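Wusteo Community Help > Motion and Perception > Planning

Reading time: 5 minutes

Planner treats cables as solid obstacles inside an open desktop case

Posted by Shota Iwasaki, February 2021

Our group is writing the control software for a cell that performs disassembly steps on used desktop computers. The case is placed on its side on a slatted table, and the arm works down into it with a two-jaw gripper. A depth camera near the tool supplies the point cloud, which is converted to an occupancy map and passed to the Jotness planner. The task at present is limited to approaching a data or power cable near its connector, so that a later grasping routine can take over.
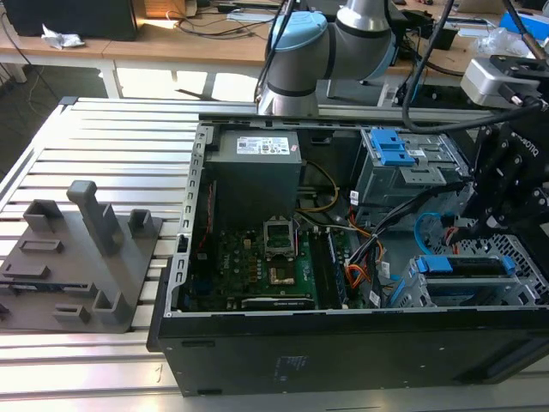 Work table, fixture plate and open case, with the gripper over the drive side.

The difficulty concerns the occupancy map. Cables are entered in it in the same manner as sheet metal. Once the tool is lower than the rim of the case, the planner reports that the goal is in collision and returns no path. If I erase the cable points by color, the planner does return a path, but the map then loses parts of the plastic latches as well, because several of these are the same blue as the data cable. I do not consider that acceptable near a drive cage.

The current settings are as follows:

Map resolution: 5 mm
Padding on tool links: 20 mm
Planner sample limit: 3000
Map update: continuous during the approach

I have raised the sample limit without any change in the result. I have also read the Jotness manual on allowed contacts, but the section describes contact between named bodies, and a cable in a point cloud has no name. I would be grateful for advice on the following matter: is there an accepted method for telling the planner that some occupied space may be touched lightly, while the rest must be avoided entirely?

I should add that the arm is operated at reduced speed during all of this work and that a person remains at the stop control.

Kelly Dantas

The sample limit is unlikely to be the cause. A goal that is in collision will be rejected before sampling begins, and no increase in the limit will alter that. I would direct attention first to the padding. A value of 20 mm on every link is reasonable for open space, but inside a case it closes most of the gaps that the tool is expected to use. Padding may be set for each link separately. Our practice is to keep the full value on the arm, to reduce it on the gripper body, and to set it to the map resolution on the fingers only.

As to the main subject, I recommend that two maps be kept. The first holds rigid structure: the case walls, the drive cage, brackets, the power supply and the board. The second holds everything classified as cable. Collision checking against the first map remains strict. The second map contributes a cost, and the cost should rise with the depth of penetration, so that the planner will brush past the outside of a bundle but will not drive a finger through the middle of it.
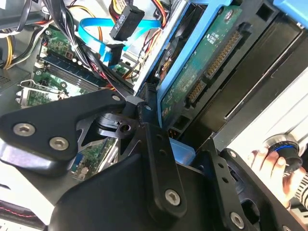

Color alone should not be used to separate the two. A classifier that also considers shape will do considerably better, for the reason that a latch is short and blocky while a cable is long and thin over most of its visible length. We label by segment: points are grouped first, each group is given a length and a width, and only then is color consulted as a minor factor. Any group on which the classifier is uncertain should be assigned to the rigid map. This produces some refusals that were not strictly necessary, and we accept them.

There is one further point. Please stop the continuous map update during the final part of the approach. When the gripper enters the view it hides a large part of the interior, and its own linkages leave stray points if the self-filter is even slightly out of calibration. Those points are then treated as new obstacles attached to the tool, and the plan fails partway down. Take a complete map from above the case, freeze it, and carry out the descent on the frozen map with the force limit active.

The steps, in order:

1. Move to the viewing pose and collect the cloud.
2. Separate rigid and cable groups.
3. Freeze both maps.
4. Plan with strict checking on the rigid map and graded cost on the cable map.
5. Descend with the force limit active, and withdraw along the same path if it is reached.

A frozen map is valid only as long as the contents of the case remain still. If a cable has been pulled or a person has reached in, the map should be discarded and the procedure started again from the first step.

Haruna Arai

Have you tried turning off collision checking for the fingers? That is what we did and the planner has not complained since. I can't find the exact name of the setting but it is in the same file as the padding. We work on larger cabinets, so it may be different for you.

Edit: I have been asked to state that this should be done only with a force limit. We do have one.

Trinh Lý

I agree with the two-map method and wish to add a note on the cost itself, as it was the part that took us longest to settle.

A cost based only on penetration depth treats all directions of motion as equal, and cables do not behave that way. A finger moving along a bundle disturbs it very little. A finger moving across the same bundle will carry it sideways, and may load a connector at the far end that is well outside the camera view. We therefore estimate a local direction for each cable group and multiply the cost by a factor that is low for motion along that direction and high for motion across it. Where several cables cross and no single direction can be found, the high factor is applied.

The estimate need not be precise. A line fitted to the neighboring points is sufficient, provided that the neighborhood is larger than the width of the bundle. The Clutwood segmentation package will supply the fitted lines directly, although its output must be converted to the planner's frame, and the timestamp should be checked after conversion. We lost a good deal of work to a transform that was looked up at the present time instead of the time of capture.

For the goal pose, I would suggest submitting a small set of candidates that differ in rotation about the approach axis. In a narrow opening, one rotation is frequently free while its neighbors are blocked by the cage or a bracket. 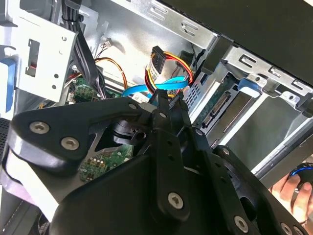
Yuk-lan Mok asked whether the direction factor is still worth computing when the wrist force sensor is already stopping the motion, given that the sensor responds to the same event. In our view it is. The sensor measures load at the wrist, and a cable with slack in it can be carried some distance before any load appears. The factor keeps the planner away from such motions at the outset, and the sensor remains as the second measure. Where computing time is short, the factor may be evaluated only for the last part of the path, below the rim of the case.

Shota Iwasaki

My thanks to all who replied. I have set the padding by link and separated the maps as described, and the planner now accepts goals that it formerly rejected. The direction factor has not yet been added. The self-filter was indeed out of calibration - the finger links were using the dimensions of an earlier gripper - and I have corrected the model file. I will post the cost settings in this thread when they are stable.

Related topics
Self-filter leaves points on finger links after a tool change
Šťastný bridge: transform lookup returns the wrong timestamp
Choosing a force limit for descents into narrow openings
Allowed contacts for bodies without names
Clutwood: fitting lines to thin objects in sparse clouds

Contact the moderators | Copyright Wusteo Community Help | Back to top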